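Teaching by Hand: The Remote Guidance Laboratory at Kandthorpe

Gallery

The Remote Guidance Laboratory is part of the Kandthorpe Institute for Applied Mechanics. Its staff study how a robot with two hands may be taught a household or workshop task by a person who performs that task through it. The person, referred to in our publications as the operator, wears a pair of sensing gloves and watches the work on a screen. The robot's hands follow the operator's hands, and the movements are stored together with the views from the cameras at each wrist.

The present program is named Osteo, after the jointed finger design from which it began. It is directed by Vilmos Dobos and is carried out jointly with the Sembiring workshop at Stindham, where the hands are serviced. The program concerns soft and awkward goods: rope, cloth, bags, and open containers. Such items change shape when they are touched, and a fixed list of positions is of limited use in handling them. A demonstration given by a skilled person carries a great deal of information that would be difficult to write down.

Each task in the Osteo program is demonstrated 100 times before any training is attempted. Two operators share the work, so that the robot is not taught the habits of a single person. Demonstrations that contain a dropped item are kept and marked as such — they have proved useful in teaching recovery. The collection for the rope and container tasks stands at 385 demonstrations, including those made during the trial period.

Operators complete a short course before they are admitted to the station. The course covers the fitting of the gloves, the emergency stop, and the slow, even pace that is asked of every demonstration. Persons with experience in packing, sewing, or rigging are especially welcome to apply. No knowledge of programming is required.

The views in this gallery were taken from the wrist cameras. Visitors often remark that the hands appear very large from this position. The operator sees much the same view during the work, and learns to judge distance by the fingertips.
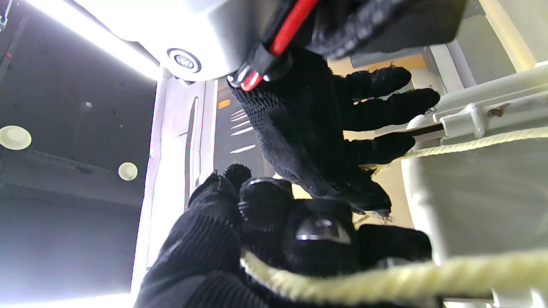 Gloved fingers closed around a pale yellow braided rope beside a gray plastic bin, with the second hand open above.
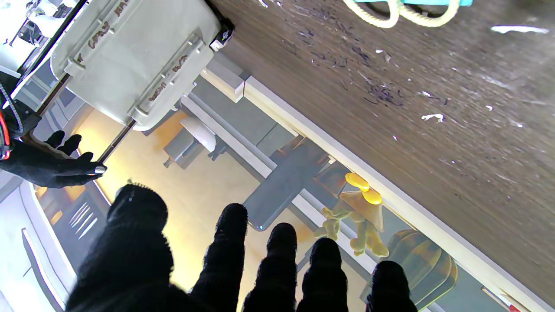

An off-white plastic container seen from beneath, near one of the gloved hands. Loops of cream-colored rope lie on the dark wooden tabletop.

Kandthorpe, April

Further galleries will be added as the program moves to its next group of tasks, which concerns folded cloth. Schools and technical colleges that wish to arrange a visit to the laboratory may write to the program office. Groups are received in the afternoon, and visitors may try the sensing gloves under the supervision of an operator. Requests to reproduce the pictures should be sent to the same office and should name the intended publication.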